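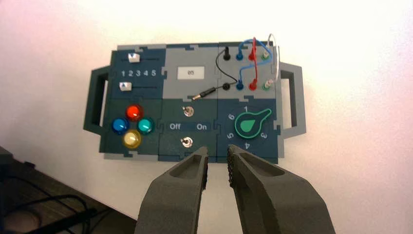 Modular practice board, wall side of the bench, with the gripper open below the lower edge.

Workshop Tips: Keeping Control Software Dependable at the Task Board
Oct 28, 2020

The following guidance is issued to all users of the Robles workshop who write or maintain software for the practice boards. It supplements the bench rules revised in June and applies to both the Kitesberg planner and the older Pandex scripts.

Name controls by panel and position. The board carries four colored push buttons, and color alone is a poor label in a program. Use the panel first, then the place: "lower left, top" for the red button, "lower left, right" for the teal green one. The sockets repeat their colors in two rows, so a command that says only "red socket" is incomplete and will be returned to its author.

Read the state before planning. A slider may have been left near the left end of its track by the previous user, and the rotary knob may be resting between familiar positions. The planner should take a fresh reading of each control at the beginning of every run. Saved values from an earlier session are not to be used as a starting state.

Treat the display as a separate reading. Crop the number display before passing it to the digit reader, and keep leading zeros. A readout of "05" should be stored as text and converted only when a calculation requires it. Where 3 consecutive readings disagree, the program must stop and report the disagreement.

Plan around the wires. Patch wires that loop over the sockets change shape whenever a plug is moved. Do not model them as fixed obstacles. Refresh the depth map after each plug operation, and set the approach so that the fingers come straight toward the socket — a sideways approach is likely to catch a loop.

Limit knob turns. Divide any rotation larger than 90 degrees into shorter moves, with a check of the pointer between them. The numbers around the knob are useful for this check, but the pointer angle should be the value recorded in the log.

Keep waiting times in one file. Delays scattered through a script are difficult to find and are often changed twice. The shared settings file allows a maximum of 30 seconds for any single action. Longer waits require a written note in the header.

Tidy before closing. Open the fingers, move the arm clear of the board, and save the log under the task name and version. Coil spare cables on the table away from the arm's path. Users of the Greditz log viewer should confirm that the file opens before they sign out of the bench.

Corrections to this page may be left in the bench folder — please quote the heading concerned.

Related items
Choosing a File Name That Sorts Correctly
Cleaning Gripper Pads Without Solvent
Pandex Scripts: Moving Old Settings to the Shared File
Labeling Cables at Both Ends
Greditz Log Viewer: Common Error Messages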